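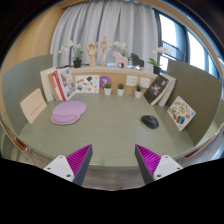 Senthil Kamath:
更新料のことなら、まず契約書の特約の欄を見てください。そこに「更新時に新賃料の1か月分」と書いてあって、署名もしてあるなら、払わないという交渉は難しいと思います。家賃の値上げのほうは別の話で、これは合意が必要です。通知が来ただけでは、まだ決まっていません。

投稿者:Teemu Manninen
件名:Re: 更新のときに家賃を上げると言われました
2023年10月13日

早い返事をありがとうございます。最初の投稿が短すぎたので、もう少し詳しく書きます。日本語の間違いがありましたら、すみません。

私はStesthorpeという賃貸マンションの5階に住んでいます。11月に契約の更新があります。先週、管理会社のRosdaleから封筒が届きました。中には更新の合意書が2通と、手紙が1枚入っていました。手紙には、周辺の相場が上がったため、新しい家賃を月5千円高くしたいと書いてあります。返送の期限は10月末です。

わからないことは次のとおりです。合意書に署名しないで、今までの家賃を払い続けることはできますか。それとも、署名しないと11月に出なければなりませんか。

投稿者:kitamuki_1k
出なくて大丈夫です。普通借家なら法定更新になります。大家側が更新を断るには正当な理由が必要で、値上げに同意しないことだけでは弱いです。ただし「定期建物賃貸借」だと全く違う話になるので、契約書の表題を確認してください。

投稿者:Teemu Manninen
表題は「建物賃貸借契約書」です。「定期」という字はありません。期間は2年で、「協議の上、更新することができる」と書いてあります。

投稿者:kitamuki_1k
では普通借家でしょうね。私なら合意書は返さず、今の家賃を期日どおりに払います。

投稿者:モモ缶
うーん、放っておくのは賛成できません。返事をしないと管理会社の心証が悪くなるし、退去のときの精算で厳しく見られた知り合いがいます。5千円なら2千円くらいまで下がることも多いから、先に電話して話したほうが早いですよ。

投稿者:kitamuki_1k
心証で敷金の精算が変わるほうがおかしいです。それに電話は記録が残りません。

投稿者:モモ缶
おかしいのはそうなんだけど、住んでいるのは本人ですからね。長く住みたいなら関係も大事でしょう。

投稿者:Teemu Manninen
お二人の意見、どちらもよくわかります。私はけんかをしたくありませんが、理由の説明がない値上げにも同意したくないです。「相場が上がった」とだけ書いてあって、数字は一つもありませんでした。 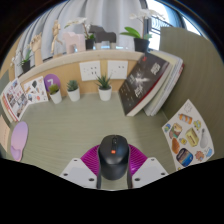
Senthil Kamath:
数字がないなら、数字をくださいとお願いするのがよいと思います。近隣の同じ広さ、同じ築年数の部屋の賃料です。私も前の部屋で同じことをしました。メールで聞いたら、三週間返事がなくて、その後「今回は据え置きます」と一行だけ来ました。いつもそうなるとは言えませんが、聞くことは失礼ではありません。

投稿者:Teemu Manninen
ありがとうございます。さっき、賃貸サイトのWotachで自分で調べてみました。条件は、同じ駅、徒歩10分以内、25平米前後です。今の私の家賃は共益費を入れて7万8千円で、値上げ後は8万3千円になります。サイトに出ている部屋は、7万円台の後半が多かったです。8万円を超えるのは、築浅か、オートロックのある建物でした。Stesthorpeは築年数が古く、オートロックもありません。

投稿者:鍵っ子不動産
横から失礼します。募集賃料と成約賃料は別物なので、サイトの数字だけで戦うのは少し危ないです。でも交渉のきっかけとしては十分使えます。同じStesthorpeの中で空いている部屋の募集はありませんでしたか。それが一番強い材料です。

投稿者:Teemu Manninen
ありました。3階の部屋が一つ、共益費込みで7万9千円でした。間取り図を見ると、私の部屋と左右が反対なだけだと思います。

投稿者:鍵っ子不動産
それはいいですね。そのページは日付が分かる形で保存しておいてください。募集が終わると消えます。

投稿者:モモ缶
同じ建物で7万9千円なら、私も5千円アップは飲まないです。さっきの意見は半分取り下げます。でも返事はしたほうがいい、というのは変わりません。

投稿者:Teemu Manninen
ページはPDFにして保存しました。それから、Rosdaleに送るメールの下書きを作りました。長いのですが、失礼な言い方がないか見ていただけないでしょうか。

「Stesthorpe 5階のManninenです。更新の書類を受け取りました。契約の更新を希望しております。新賃料につきまして、値上げの根拠となる近隣の賃料の資料をお送りいただけますでしょうか。 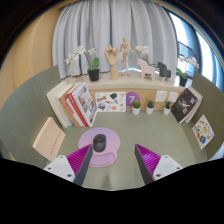 なお、同じ建物の3階のお部屋が、共益費込みで7万9千円で募集されていることを確認いたしました。現在の賃料での更新をご検討いただければ幸いです。協議の間は、現在の賃料を期日どおりにお支払いいたします。」

「ご検討いただければ幸いです」は弱すぎますか。私の会社では毎日使う言葉ですが、こういう時に使ってよいか、自信がありません。

投稿者:鍵っ子不動産
弱くないです。そのままで通じます。直すなら、更新料をどうするかを一言入れたほうがいいかもしれません。新賃料の1か月分という特約だと、賃料が決まらないと額も決まらないので。

投稿者:kitamuki_1k
最後の「協議の間は」の一文は必ず残してください。家賃の滞納にされると面倒です。口座振替の金額を勝手に変えられていないかも、来月の明細で見ておくこと。

投稿者:Teemu Manninen
口座振替ではなく、自分で振り込んでいます。金額は私が入力しますので、そこは心配ないと思います。更新料については「現在の賃料を基準とした額でお願いいたします」と書き足しました。

投稿者:âu_heya
便乗ですみません。うちは喫茶店Âuの上の部屋で、同じRosdaleの管理です。9月に同じ文面の手紙が来て、もう署名して返してしまいました。後から取り消せますか?

投稿者:鍵っ子不動産
署名済みだと合意が成立しているので、かなり難しいです。自治体の住宅相談か消費生活センターに、一度書類を持って行ってみてください。できれば別スレを立てたほうが返事がつくと思います。

投稿者:Teemu Manninen
今、メールを送りました。返事が来ましたら、またこのスレッドに書きます。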